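Short thread on why our dish-loading robot was down from Monday until this morning.

1/ On run 153 the right hand stopped reporting finger position. The arm kept moving for 5 seconds before the controller noticed. It should stop right away.

2/ No one was hurt and no dishes broke. The e-stop worked when I hit it.

3/ I blamed the new Humik firmware first. Rolled it back, same fault on run 173.

4/ Cause was a connector at the wrist. The cable loop pulls on it when the arm reaches down low, and the clip had worked loose. The log shows error 501 each time.

5/ The slow stop is a separate problem and the worse one. The timeout was set too long in our config. That was my mistake. It's fixed, and I pulled the cable by hand to test it.

6/ Back on plates at the dishwasher.

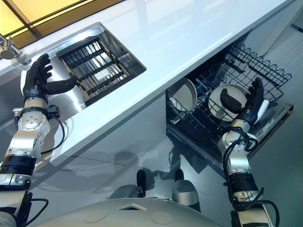 Samran Suwannarat asks if the left arm has the same clip. It does. I'm swapping both tonight, and no runs without someone at the e-stop until that's finished.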